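Ticket: Packing cell 2 stops when sacks are changed over
Site: Dikcombe
Raised by: Reet Rätsep, packing
Handled by: Triin Kuusk, Ilen support
Priority: medium
Status: open, waiting for site

Reet Rätsep, Tuesday 06:40
Cell 2 went into hold again at the start of the early shift. Message on the panel was "grip not confirmed". I reset it and got 14 picks before it did the same. We are back to lifting by hand until someone looks. Cell 1 is fine.

Triin Kuusk, 08:15
Thanks, Reet. Was this the new film or the old? And is the speed still at 40 per cent, as we left it in May?

Reet Rätsep, 08:50
New film. Speed is at 60. Nights put it up to catch up on the Lūse order. I wasn't told and it isn't in the handover book.

Triin Kuusk, 09:30
I've been through the wrist camera record for the morning.

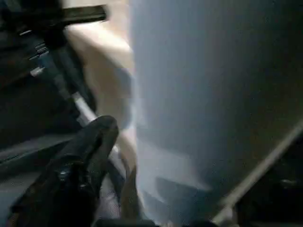
The hold comes from the confirm step. The arm has to see a clear edge before it counts a grip as good, and at the higher speed it doesn't wait long enough for one. Please set the speed back to 40 and add a pause of 600 milliseconds before the confirm. Both are under Cell, Timing. You need the supervisor login.

Reet Rätsep, 10:05
I don't have the supervisor login. Only Shakuntala Kanaujia has it and she starts at two. This is the third time we've stood waiting for a password.

Shakuntala Kanaujia, 14:20
Speed and pause both changed. Ran 30 picks with no hold. I've asked Ilen for a second login for the early shift so Reet can do this herself.

Triin Kuusk, 14:45
Login request passed to Aileen Agbayani. She will need a name and a signed form.

Reet Rätsep, 15:10
One more thing. When the cell holds, whoever is on labels has to leave the bench, clear it and go back. Ilze Bite did that all morning and her label count is down. The shift sheet has no line for cell stops, so it just looks as if she was slow. Can we get stops printed on the sheet?

Shakuntala Kanaujia, 15:25
Agreed. I'll write it on by hand this week. The sheet comes out of Triltska, so I'll ask there for a new column.

Triin Kuusk, 15:40
The cell keeps a stop log with times, so the column can be filled from that. Leaving this open until the login is set up and nights have run a full shift at 40.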